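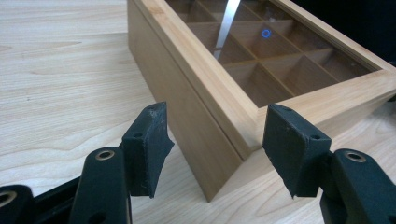
How to keep a simple form table for your local football league

I started keeping my own form table the winter my knee gave out and I had to watch from the touchline instead of playing. Our league has 8 clubs, the official website gets updated whenever somebody remembers, and I wanted to know whether Furolham were really as good as everyone at the bar kept telling me (they were, I'm sorry to say). All you need is a notebook or a spreadsheet, the results, and a bit of patience on a wet evening.

Step 1. Write down every result

Make one line per match: the month, home team, away team, home goals, away goals. Resist the urge to add anything else yet! My first sheet had columns for weather, referee and the state of the pitch, and I gave up on it before October was over. If a match was abandoned or awarded, put a note at the end of the line and leave the goals blank.

Step 2. Turn each result into points

Three for a win, one for a draw, nothing for a loss. Give each team its own page or tab and copy the matches over in the order they were played. Watch out for postponed games — they belong where they were finally played, and if you slot them in by the original fixture list your form table will come out wrong.

Step 3. Add up the last six

Take each team's six most recent matches and total the points. Eighteen is the most anyone can have. When I did it for the first time, Ojala were second from bottom in the real table and top of mine, on 14 points, and I checked it twice before I believed it.

Step 4. Split home and away

Do the same again with home matches only, then away. Small clubs can be very different on their own ground. Ivorel have a slope toward the clubhouse end and score most of their goals down it, so their home figures look lovely and their away figures look like another team altogether.

Step 5. Work out goals per match

Add the goals from both sides and divide by the number of matches. Two decimal places is plenty. With only a handful of games, one silly 7-0 will pull the average up a long way, so I like to write the biggest score next to it in brackets.

Step 6. Keep it going

I update mine over breakfast the morning after a match day, and it takes me one cup of tea. Impi Mäkelä, who used to play in goal for Zuvberg, lent me her old scorebooks, and with those added I now have around 300 matches to look back through. Save a copy of the sheet at the end of each season before you clear it for the next one.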